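4. Recording gender, pronouns and name in Lurura

This section covers the self-description fields of a member profile. Complete section 3 (Creating the profile) first. You need the Profile Editor role.

4.1 Setting up the fields

1. Open Profiles and select the member.
2. Select Identity. The tab has two parts, Self-description and Legal record. They are stored separately.
3. In Gender, enter the member's own words. The field is free text and holds up to 200 characters. It may be left blank.
4. In Pronouns, pick one or more sets from the list, or select Other and type them in. If two sets are given, Lurura uses the first in letters and shows both on screen.
5. In Name used, enter the name the member goes by. Every greeting, badge and mailing label draws on this field.

Note: A blank Gender field is a valid entry. Lurura does not fill it from the Legal record or from a title such as Mr. or Ms.

6. Select Save. The change reaches linked calendars at the next sync, 9 p.m. on Sunday unless your site has set another time.

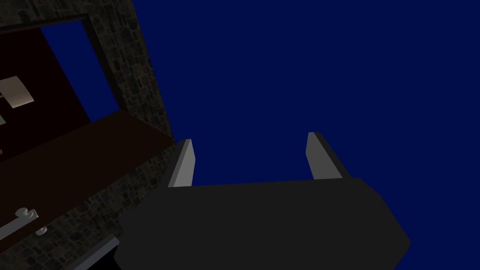
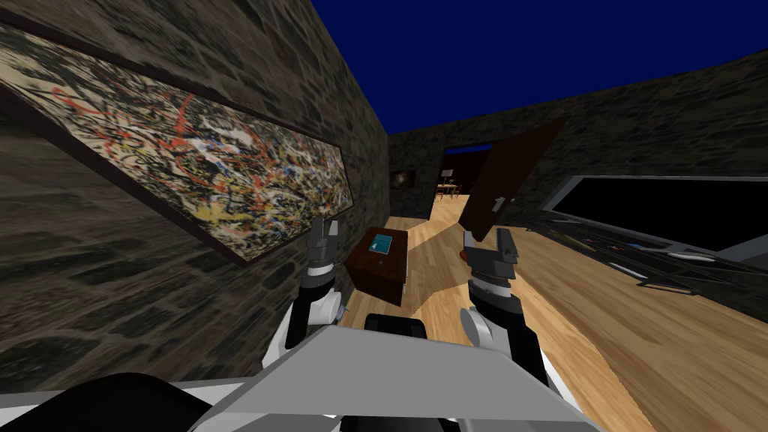
4.2 Changing an entry later

1. Open Identity and select Edit next to the field.
2. Enter the new wording. No reason or document is required for Self-description.
3. Choose Keep history or Clear history. Clear history removes earlier entries from all screens — including those seen by administrators.
4. Select Save.

Caution: Clear history cannot be undone. Confirm with the member before saving.

Caution: Do not copy Self-description into the Legal record. Some members use a different name at work, at home or with an insurer, and a copied entry may disclose it.

4.3 Reports

Gender entries are left out of reports by default. To include them, select Reports > Options > Show self-description. Groups smaller than nine are merged under Not shown. If the export stops with code 3922, the merge rule has been switched off; turn it on and run the report again.

Visen Records Support — Contact: Pornthip Jaidee, ext. 3922 | © Visen | Back to top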